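홈 > 장비 안내 > 해체 셀 > Sengar

Sengar 데스크톱 해체 셀
Allari 그리퍼 설치, 점검 및 부품 교체 안내

최종 개정일: 2022년 4월 7일
담당: Himier 장비지원실 Vandana Negi

장비 개요

Sengar는 사용이 끝난 데스크톱 컴퓨터에서 메모리, 저장장치, 케이블 등을 분리하는 공정에 사용하는 단일 로봇 셀입니다. 로봇 팔 한 대, Allari 그리퍼, 손목 카메라, 작업대로 구성되며, 셀의 운전과 기록은 제어 프로그램 Nirkia가 담당합니다. 작업자는 셀 옆에서 본체를 올려놓고 분리된 부품을 수거합니다. 로봇 팔은 협동 운전 모드로 출하되며, 운전 모드의 변경은 교육을 이수한 관리자 계정에서만 가능합니다.

본 페이지는 셀을 이미 도입한 기관의 운영 담당자를 위하여 작성되었습니다. 로봇 팔 본체의 정비는 별도의 정비 지침서를 따르며, 본 페이지에서는 그리퍼와 손목 카메라, 작업대에 관한 사항만 다룹니다.

기본 구성품

Allari 그리퍼 조립체(핑거 링크, 피벗부, 하우징 포함)
손목 카메라 및 고정 브래킷
플랜지 어댑터
작업대 고정구 2개
교체용 핑거 팁 2조
육각 렌치 세트 및 토크 드라이버
Nirkia 사용권 및 보정판

핑거 팁은 소모품으로 분류되며 보증 대상에서 제외됩니다. 고정구는 본체의 측면이 아래로 가도록 눕힌 상태를 기준으로 설계되었습니다. 세운 상태에서 작업하여야 하는 경우에는 별매 지지대를 사용하여 주십시오.

설치 전 확인 사항

작업대는 수평이 확인된 바닥에 설치합니다. 설치 장소의 상대습도는 70% 이하로 유지하여야 하며, 직사광이 작업대 윗면에 닿지 않도록 합니다. 창가에 설치할 때에는 블라인드를 닫은 상태에서 카메라 보정을 실시하고, 이후에도 같은 조건으로 운전하는 것을 권장합니다. 낮과 밤의 조명 차이가 큰 장소에서는 Nirkia의 노출 설정을 자동으로 두지 마십시오. 금속 섀시의 반사광에 노출값이 맞추어져 어두운 커넥터의 윤곽이 검출되지 않는 사례가 접수되고 있습니다.

로봇 팔의 베이스와 작업대는 같은 정반에 고정합니다. 부득이하게 분리하여 설치한 경우에는 장비를 옮길 때마다 좌표 보정을 다시 실시하여야 합니다.

그리퍼 장착

1) 제어기 전원을 차단하고 잔류 전원이 없음을 확인합니다.
가) 비상정지 버튼은 누른 상태로 유지합니다.
나) 공구 커넥터는 전원 차단 후에 분리합니다.

플랜지 어댑터를 로봇 팔 끝단에 체결한 다음, 위치결정 핀에 맞추어 그리퍼 하우징을 끼웁니다. 체결 나사는 대각선 순서로 가조임한 후 규정 토크로 본조임합니다. 규정 토크는 하우징 안쪽 명판에 표기되어 있습니다. 나사 고정제는 동봉품만 사용하여 주십시오. 시중의 고강도 제품을 사용하면 이후 링크를 분해할 때 나사 머리가 손상될 수 있습니다.

카메라 케이블은 팔의 관절이 최대로 회전한 자세에서 여유 길이를 확인한 뒤 고정합니다. 케이블 타이를 지나치게 조이면 피복 안쪽의 신호선이 손상되므로, 손으로 밀어 조금 움직일 정도의 간격을 남겨 둡니다.

2) 손목 카메라의 시야를 확인합니다.

Nirkia의 [장치] 메뉴에서 손목 카메라를 선택하고, 측면 덮개를 연 본체 쪽으로 그리퍼를 천천히 이동시킵니다. 핑거 끝단과 그 앞의 부품이 같은 화면에서 구분되어야 합니다. 그리퍼가 화면 아래쪽을 넓게 차지하는 것은 정상이며, 링크의 나사와 타공부가 선명하게 보이면 초점 조정은 필요하지 않습니다. 드라이브 캐디 부근과 케이블이 밀집한 부근은 요구되는 접근 각도가 다르므로 두 곳의 시야를 모두 점검하여 주십시오.

손목 카메라 화면: 열린 본체 안쪽으로 접근한 그리퍼

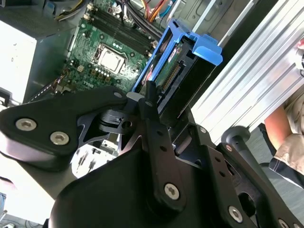
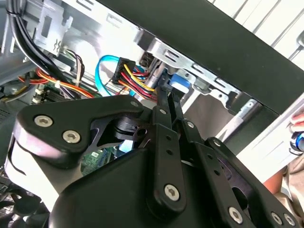 3) 보정판을 작업대에 놓고 좌표 보정을 실행합니다.

보정이 진행되는 동안에는 작업대에 손이나 공구를 올려놓지 않습니다. 보정 결과가 '재시도'로 표시되면 먼저 렌즈의 오염 여부를 확인하고, 동일한 결과가 반복되면 카메라 브래킷의 체결 상태를 점검합니다. 브래킷을 다시 조인 경우에는 이전 보정값을 삭제한 후 처음부터 실행하여야 합니다. 이전 값을 불러와 수정하는 방식은 지원하지 않습니다.

초기 운전

장착과 보정을 마친 후에는 본체를 올리지 않은 상태에서 20분간 시운전을 실시합니다. 시운전 중에는 핑거의 개폐가 좌우 대칭으로 이루어지는지, 피벗부에서 마찰음이 발생하는지를 확인합니다. 핑거의 개방 폭이 한쪽으로 치우쳐 있으면 링크 나사를 임의로 풀지 말고 Nirkia의 원점 설정을 먼저 실행하십시오. 출하 시 링크의 위치는 조정되어 있으며, 치우침의 대부분은 운송 중 원점값이 초기화되어 나타납니다.

시운전이 끝나면 시험용 본체를 고정구에 올리고 저속 모드로 접근 동작만 수행합니다. 파지 동작은 접근 경로에 간섭이 없음을 확인한 후에 활성화합니다. 전원 케이블 다발이 메인보드 위를 가로지르는 기종에서는 핑거가 케이블 아래로 들어가 걸릴 우려가 있으므로, 작업자가 다발을 먼저 옆으로 정리하여야 합니다.

본체 투입 시 유의 사항

전원 코드를 분리한 본체만 투입할 수 있습니다. 전원공급장치의 덮개는 셀에서 개방하지 않으며, 셀의 작업 목록에도 포함되어 있지 않습니다.

드라이브 캐디는 제조사와 기종에 따라 해제 탭의 방향이 다릅니다. 처음 투입하는 기종은 작업자가 탭을 손으로 한 차례 눌러 해제 방향을 확인하고, 그 결과를 Nirkia의 기종 목록에 등록합니다. 등록되지 않은 기종에 대하여 자동 분리를 실행하면 경고가 표시되고 동작이 보류됩니다.

SATA 케이블은 커넥터 몸체를 잡아 분리합니다. 전선부를 당기는 동작은 제어 프로그램에서 제한되어 있으나, 수동 조작 모드에서는 이 제한이 적용되지 않습니다. 수동 조작 중 걸쇠가 있는 커넥터를 분리할 때에는 걸쇠가 눌린 상태인지를 화면에서 확인하여 주십시오.

저장장치를 재사용할 예정인 경우에는 정전기 방지 핑거 팁을 장착하고 작업대의 접지 상태를 점검합니다. 표준 팁에는 정전기 방지 성능이 없습니다.

정기 점검

매일 운전 전
핑거 끝단의 마모와 이물질
카메라 렌즈의 먼지
케이블 피복의 눌림
비상정지 동작

매주
링크 나사의 풀림 여부(풀림 표시선으로 확인)
피벗부 유격
고정구의 미끄럼 방지면

매월
좌표 보정 재실행
하우징 내부 청소
Nirkia 운전 기록의 백업

본체 내부에 쌓인 먼지는 링크의 타공부와 피벗부로 유입되기 쉽습니다. 청소에는 부드러운 솔과 흡입식 청소기를 사용하며, 압축공기를 피벗부에 직접 분사하지 않습니다. 렌즈는 전용 천으로 닦고 알코올 함량이 높은 세정제는 사용을 피합니다.

핑거 링크 교체

링크의 변형이나 균열이 발견되면 즉시 운전을 중지합니다. 교체 시에는 전원을 차단하고 핑거를 완전히 연 위치로 수동 이동시킨 다음, 바깥쪽 링크부터 순서대로 분리합니다. 분리한 나사는 재사용하지 않습니다. 좌우 링크는 외형이 유사하나 호환되지 않으므로 안쪽 면의 각인을 확인하여 주십시오. 조립 후에는 원점 설정, 좌표 보정, 시운전의 순서로 진행하며, 이 중 하나라도 생략되면 Nirkia에서 자동 운전을 선택할 수 없습니다.

피벗부의 핀과 부싱은 현장 교체 대상이 아닙니다. 유격이 기준을 초과한 경우에는 그리퍼 조립체를 분리하여 Himier 장비지원실로 보내 주시기 바랍니다. 반송할 때에는 카메라와 브래킷을 떼어 내고 기관명과 장비 일련번호를 기재한 점검 의뢰서를 동봉합니다.

보증 및 지원

그리퍼 조립체와 카메라의 보증 기간은 설치일로부터 2년입니다. 지정 외 나사 고정제의 사용, 규정 토크의 초과, 피벗부의 임의 분해로 인한 고장은 보증에서 제외됩니다.

운영 담당자 정기 교육은 매년 11월에 실시하며, 신청 방법은 등록된 담당자에게 개별적으로 안내합니다. 담당자가 변경된 기관은 장비지원실에 변경 내용을 통보하여 주시기 바랍니다. 교체 부품의 주문 양식과 하우징 명판 위치도는 자료실에서 내려받을 수 있습니다.

관련 문서
Sengar 작업대 설치 도면
Allari 핑거 팁 선정표
Nirkia 기종 목록 등록 절차
점검 의뢰서 양식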